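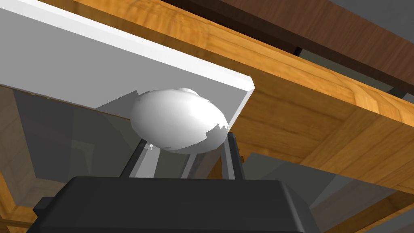
Briniron 400 Hardwax Oil for Tabletops and Counters

Product number 1246
Maker: Rultoteo
Finish: satin
Base: plant oils and hard waxes, low-odor solvent
Colors: clear, walnut, smoked oak

Description

Briniron 400 is a penetrating finish for interior wood that sees daily use. It is intended for dining tables, desks, workbenches and kitchen counters. The oil soaks into the surface fibers and the wax cures on top, leaving a thin coat that can be repaired in spots without stripping the whole piece. It replaces the older Briniron formula, which needed a separate sealer on open-grained wood.

Surface preparation

Remove old varnish, paint and silicone polish completely. Sand with the grain, ending at 150 grit for softwoods and 120 grit for hardwoods. Finer sanding closes the surface and reduces the amount of oil taken up. Vacuum the dust and wipe with a dry cloth. Do not use a tack cloth that contains resin.

Wood must be at 12 percent moisture or lower. Keep the room between 60 and 80 degrees Fahrenheit during application and curing.

Application

Stir the can thoroughly; do not shake. Apply a thin coat with a natural bristle brush or a white pad, working in sections. Leave for 15 minutes, then wipe off all oil that remains on the surface. Allow 12 hours before the second coat. End grain may need a third.

Light use is possible after 24 hours. Full cure takes 7 days. Keep water, rugs and hot dishes off the surface until then.

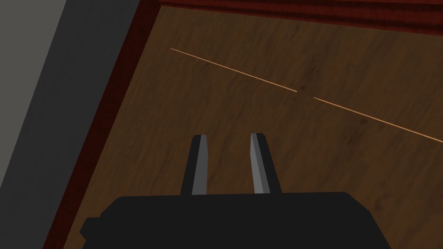 Color choice depends on the species and on how much figure should remain visible. The clear version deepens the wood slightly and adds no pigment. Walnut and smoked oak contain pigment, which collects in open pores and scratches. On a medium-to-dark brown top with subtle grain and small knot-like marks, such as the one shown, a test patch is needed before a pigmented coat — dark flecks can disappear under smoked oak. Colored trim, like the dark red edge on this table, should be masked before oiling.

Care

Clean with a damp cloth and Helter wood soap. Avoid ammonia, bleach and scouring pads. Dull areas can be refreshed with a thin coat of the same color, buffed dry after 15 minutes.

Safety

Cloths soaked with oil can heat up and catch fire without a flame. Lay them flat outdoors to dry, or store them under water in a closed metal container. Ventilate the room while working. Keep out of reach of children.

Packaging

1 quart can
1 gallon can
Sample pouch, 2 fl oz

Open cans should be closed tightly and used within 6 months. A skin on the oil can be lifted off; strain the rest before use.

Technical questions: Abenezer Tamiru, finishes desk
Trade orders: Vasylyna Dovhaniuk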